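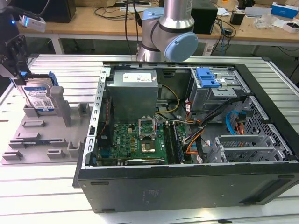
Side panel off, memory in, bracket up.

Curkik Precision Screwdriver Set, long-term review

I have owned a great many small screwdrivers and at no point have I been able to find one. They go where teaspoons go. So when the Curkik set arrived in a hinged tin, with every bit held in its own labelled slot, I was prepared to like it for the tin alone, and I should say now that the tin remains the best thing in the box.

The set is sold for "electronics, eyewear and hobby use", a phrase which covers most of what goes wrong in my house. You get one handle, a tray of bits, a flexible extension, a pair of tweezers, a plastic pry tool and a small magnetising block shaped like a sugar cube with a hole in it. There's also a leaflet in which a man in a tie is shown opening a telephone. He looks delighted. I have never looked like that while opening a telephone.

The handle

Aluminium, knurled, slightly too slim. The end cap spins freely so you can press down with a palm and turn with your fingers, and on a new set it spins beautifully. On mine it developed a faint gritty noise after 2 months and has kept it up ever since, like someone eating toast in the next room. It doesn't affect the work. A drop of sewing machine oil helped for a week.

Anyone with large hands will get tired of it. I have medium hands and a low tolerance, and after a long session with door hinges (my own fault, see below) I had a neat pattern of diamonds printed on my thumb.

The bits

Good, mostly. The small crossheads fit properly, and if you've only ever used the sort of driver that comes free with flat-pack shelves, the first screw that doesn't chew itself into a shiny crater is a real pleasure. The flat ones are a shade thick for spectacles. The star-shaped ones are fine and I've had no trouble with any of them. The hex bits rounded off at the corners sooner than I'd have liked, though I did use one on a bicycle, which the leaflet tells you not to do, next to a drawing of a bicycle with a line through it.

Labels are printed on the tray and not on the bits themselves. Drop the tray once and you will find out how similar two crossheads can look on a brown carpet.

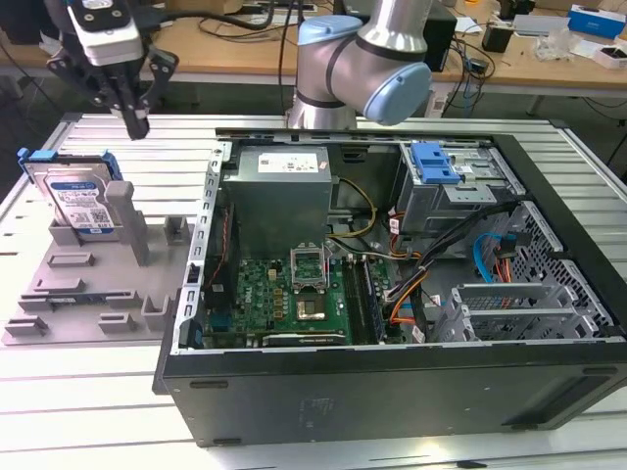 This page last changed: December. Bicycle paragraph added, price corrected.

Magnetism

The block works, in that you poke the bit through the hole and it will then hold a screw. It holds a short screw very well and a long one with an air of reluctance. The magnetism wears off gradually and you poke it through again. The other side of the block is meant to take the magnetism away, and I assume it does, never having wanted it gone.

For computer cases this is the feature to pay for. Small screws fall into computers with real commitment, usually under the power supply, and a bit that will hang on to one while you feel for the hole saves a lot of tipping and shaking and language. The flexible extension is a different matter. It bends when you want it to turn and turns when you want it to bend, and I have filed it with the tweezers, which don't meet at the tips.

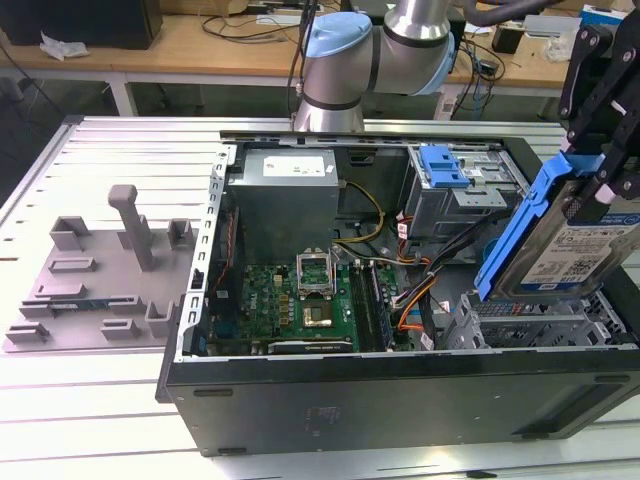 Desktop tower on its side, seen with the lid off.

What I used it on

A toaster (not recommended by anyone). Two pairs of reading glasses. A kitchen timer, now quieter. The battery door of every toy belonging to my nephew. The aforementioned hinges, for which I should have gone to the shed and fetched a proper screwdriver, but it was raining and the tin was right there.

Against the Vitale

The obvious rival is the Vitale pocket set, which I borrowed from a neighbour and returned, with some regret. The Vitale handle is fatter and far more comfortable, and its cap makes no noise at all. Its case is a zipped pouch, though, and the bits live in elastic loops that have plainly never been introduced to one another. By the end of an afternoon they were all at the bottom in a heap. It also costs £7 more, and for that I'd expect tweezers that meet.

If comfort matters most, get the Vitale. If you are the sort of person who loses things, get the Curkik and tell the rest of the household that it contains sewing supplies. Mine came from the hardware shop in Lirkville, where they keep it behind the counter beside the good torches. The Fomumville branch had it cheaper but only in orange.

Score: 4 out of 5. It would have been a shade higher before the toast noise.
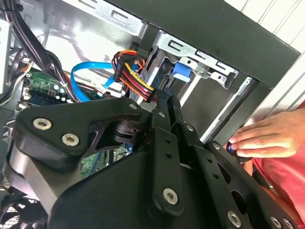 Edeltraud Prantl
I've had the orange one for years and the cap has never made a sound, so perhaps you were unlucky. The tweezers are hopeless on mine too. I bent them over the edge of the sink and now they meet but point left. Does the newer tin still pop open if you carry it by the wrong end? I lost the smallest crosshead down a drain that way, and a replacement cost me 300 loyalty points I'd been saving for a kettle.

Reply from the author
It does still pop open. I keep a rubber band round mine, the thick kind that comes on broccoli. I haven't tried the sink method but the tweezers can hardly get worse, so I'll have a go at the weekend and report back.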